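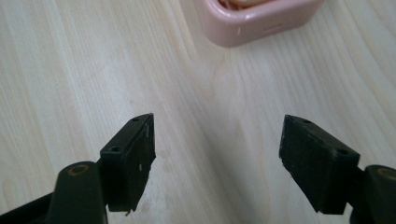
Subject: Re: [handheld-grippers] Pads wearing unevenly on the two-finger unit

Replying to the list and not only to the poster, as two other people wrote to me with the same question after the January thread.

> We run one hand-held unit from the Dukden kit. After a few weeks
> the right pad looks rougher than the left and the left one has a
> bit hanging off the bottom corner. The fingers still close. Do we
> change both pads or only the bad one? And is there any point in
> cleaning them first? We have one spare set and the next order
> takes a while.

Change both. I tried mixing an old pad with a new one on our unit at Rilstead and went back to pairs after 11 sessions. The new face grips sooner than the old one, so a light part turns in the fingers as they close. You can correct for that by hand without noticing you are doing it, and then the recordings are no use to anyone who wants to compare them.

The picture at the top is our own unit with the fingers open over the table. The right pad has the rougher inner face of the two. The left has a couple of small light scuffs and a ragged bit at its lower end, which sounds like yours. Scuffs like those I leave alone. The ragged bit I would trim with a sharp blade if the set has to stay on a while longer. Don't pull at it. I pulled one off last summer and a strip of the face came with it.

Cleaning is worth doing before you decide anything. A dusty pad and a worn pad look much the same. I use a damp lint-free cloth, wait until the face is dry, and look at it again under a lamp held low to one side. If it still looks mottled, it is wear. No solvent on ours. The Makowska pads went tacky when I tried it and picked up more dirt than before.

For the swap itself:

1. Power off and open the fingers by hand as far as they go.

2. Each pad on our version is held by two screws through the top. Loosen both before taking either one out. If you remove one completely first, the pad swings on the other and can chew up the hole.

3. Wipe the seat on the finger. Old threadlocker collects there and will hold the new pad slightly proud.

4. Put both screws in loosely, close the fingers until the two faces meet, and tighten while they are closed. This is the step I used to skip. If you tighten with the fingers open, the faces can meet at the tips first and the tips wear early.

5. Check the pivots while you are there. There should be no side play in either arm that you can feel with a thumb. If there is, fix it before the new pads go into use.

6. Redo the opening width calibration. Ours reads 80 at full open with fresh pads. The last worn set had drifted to 68 before I looked, so the old value was well out.

I keep a cycle count in a text file next to the recordings. The last pair came off at 1,076 cycles, mostly on small plastic containers. I would not take that as a limit, and harder edges will get through a set sooner.

On ordering, the Demusow pads fit the same holes but are a little thicker. They work, but you will have to calibrate again when you go back to the others, so pick one and stay with it for the length of a project.

If anyone has a way of measuring wear on the inner face that doesn't involve taking the pad off, please post it. I am still doing it by eye.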